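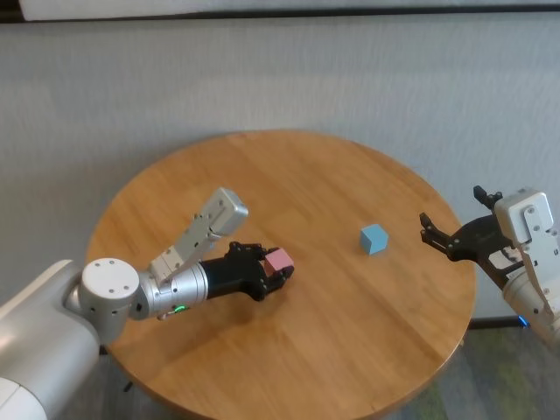 Calcite or dolomite? Trying to settle a bet with myself

saltmarsh_ed
November 20, 2019
I have a pale, creamy lump from the old Hovland quarry which I have been calling calcite for two years, and I've begun to doubt it. It cleaves nicely into lopsided blocks, it scratches with a knife, and it sat there looking bored when I put a drop of vinegar on it. My copy of the Weva field guide says calcite fizzes and dolomite mostly doesn't, then spends a page taking it back. I did try it by shape, and can report that if you want to know what a calcite cleavage block isn't, you look at a pair of small cubes like the light blue one and the pale pink one over that round wooden table. Right angles everywhere. Mine leans like a shed. But dolomite leans too, so that has got me nowhere. What else can I try in a kitchen?

gritstone
Vinegar is feeble stuff. Scrape a bit to powder with a steel point and put the drop on the powder. Dolomite will often give you a slow, sulky fizz once powdered. Calcite should go at it straight away, even with vinegar if you look through a lens.

Old Moraine
Look at the faces before you scrape anything. Dolomite crystals very often have curved faces, a bit like a saddle. Calcite can be all sorts of shapes but it rarely does that. If it's a broken lump with no real crystal faces, ignore me, as most people do.

saltmarsh_ed
No crystal faces to speak of. It's a lump. I was being polite when I called it pale and creamy, it's the colour of old piano keys.

feldspar_fan
I'd disagree with gritstone on the powder test. Powder anything and you trap air in it, wet it, and up come bubbles. I've seen a chap get a "fizz" out of feldspar that way and label it for a club show. Weigh it instead. Calcite is 2.71, dolomite 2.85 or so. Hang it on a thread in a cup of water on the kitchen scales and do the sum.

gritstone
Trapped air stops after a second. A real fizz carries on. If you can't tell the two apart, the scales won't save you either, and a quarry lump full of cracks and clay will give you a density belonging to neither mineral.

feldspar_fan
Which is why you pick a clean piece.

gritstone
He has one lump.

Old Moraine
Double refraction? If any bit is clear enough to read through, put it over a pencil dot. Two dots well apart suggests calcite. Dolomite does it as well, but you hardly ever find it clear enough to bother.

saltmarsh_ed
You could not read a road sign through it.

Jakari Pete
The upper beds at Hovland are dolomitised, at least on the Pelska side. Everything I brought home from there was dolomite, except the vein stuff, which was calcite. So where on the face did you pick it up?

saltmarsh_ed
From the spoil heap by the gate. So, everywhere.

Right, I've done the powder. Small fizz, started late, kept going while I made the tea. I also did the weighing to keep the peace and got 2.79, which is exactly halfway and no help to anyone.

feldspar_fan
Cracks pull the figure down. I'd call that dolomite.

gritstone
Slow fizz, kept going. Dolomite. As I said.

Old Moraine
Could be a bit of both in one lump. Try the drop on a few different spots before you write the label.

saltmarsh_ed
Label now says "dolomite, probably" in pencil. I'll try some proper dilute acid in December when the shed is fit to stand in.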